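Sixteen evenings on a gripper

I have been promising an update on the arm, so fine, an update. July 16, 2024, and the thing still can't be trusted with anything I'd mind replacing.

For those who skipped the earlier posts: Leonardo Bellini talked me into sharing a bench at the Drusbridge workshop, on the theory that two people with half a robot each would end up with one robot. My half was the money. I'm at 590 dollars now, counting the bracket I ordered twice, and I was told back in February that 153 would cover it.

What we're working on this month is small containers with flaps. Leonardo thinks that if the arm can get hold of the rim of a plastic bin, it can do most household chores. I think a plastic bin is a plastic bin. We stuck with a bare white table and one container at a time, which already makes me suspicious, because my kitchen has never looked like that. 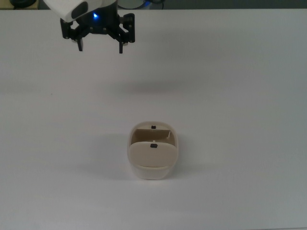
The fingers are my main complaint. They are narrow and stiff, and a curved plastic surface gives them very little to hold on to. Gebhard Hauser, who has the lathe at the other end of the room, told us to glue rubber to them and stop talking. We tried it on the old pair. The rubber came off on attempt 32 and took some of the paint with it.

Then there's the software. Leonardo's log calls a grasp a success if the fingers stop before they're fully closed. By that standard the arm has successfully picked up the edge of the table. I've asked him to count only the ones where the bin leaves the surface and comes back down the right way up. He says that will make the numbers look bad. Yes, it will.

Next up is a softer fingertip, which I'm printing at home in two thicknesses. If neither one works I want my shelf back.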